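How to set up and record with the Zidix hand gripper kit (two-hand version)

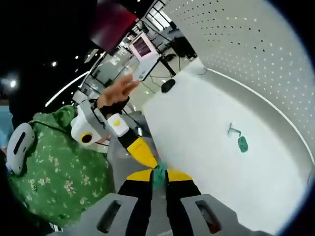
I am using the two-hand kit since July, and I get many questions by mail about the first setup, so I write the steps down in one place. The kit is sold by Flullutska. You can buy one gripper alone, but for cloth work I recommend the pair. With one hand you can lift a cloth. To pull it straight or pass it over, you need the second.

What you need

- two Zidix grippers with wrist straps
- the charging cables from the box
- a computer with the Ospina recorder installed
- a table with free space on all sides where you will stand
- a few pieces of cloth, small and large

Step 1. Charge and update

Charge both grippers until the light stays green. A full charge takes 30 minutes. Then connect them one after the other to the computer and let Ospina do the update. Please do not connect both during the update. My left one stopped in the middle when I did this, and I had to hold the button for 14 seconds to get it back.

Step 2. Put on the strap

Open the strap completely, put the hand through, and only then close it. It should be tight enough that the gripper does not turn when you shake your hand, but you must still be able to spread the fingers. If you feel the edge of the frame on the bone of your wrist, move the strap a little toward the elbow. The manual says to close the strap first and slide the hand in. I could not do it this way without pulling the cable.

Step 3. Clean the lenses and check the view

Use a dry lens cloth. In the preview window of Ospina you must see both fingertips of the same gripper while you open and close the hand. If one fingertip disappears, loosen the camera screw, turn the housing a little and tighten it again. Do this for each hand separately.

Step 4. Calibrate opening and closing

Press "New zero" in the recorder. Open the fingers fully, wait for the sound, close them fully without anything between them, wait again. Repeat this after every change of the finger pads. I forgot it one time, and the width values of 23 recordings were useless.

Step 5. Make a short test

Start with a small cloth. Take it with one gripper near a corner, bring it to the middle, take it with the other gripper, and only then open the first one. Move slowly. Most beginners open the first hand too early and the cloth falls on the table. It is also good to keep the two cameras at different angles, so one of them still sees the cloth when the tips come close together.

When this goes well, try a larger fabric. Thick folds are difficult. Take only the upper layer, with the fingertips almost flat to the table. If the pads slide, press a bit more with the hand, but not with the full force, because the spring gets soft after some time.

Step 6. Save and look

Watch the first recording before you make more. Look if both videos start at the same moment. If they do not, set the delay in the menu "Hands" and record again. I found that a delay of 5 was right for my computer. For yours it can be different.

My opinion after these months

The grip is good and the handle is comfortable, also for small hands. The wrist frame I like less. It gets warm in long sessions and the strap collects dust. The cables are too short if your computer stands on the floor. Before this I had the Danon set, which has longer cables but pads that came off very often, and I do not want to go back.

The support of Flullutska answered me the next morning both times when I wrote. Spare pads are sold only in pairs.

If some step is not clear, write in the comments which version of Ospina you have, then I can look in the same menu.

Wilma Matheson
6 November 2020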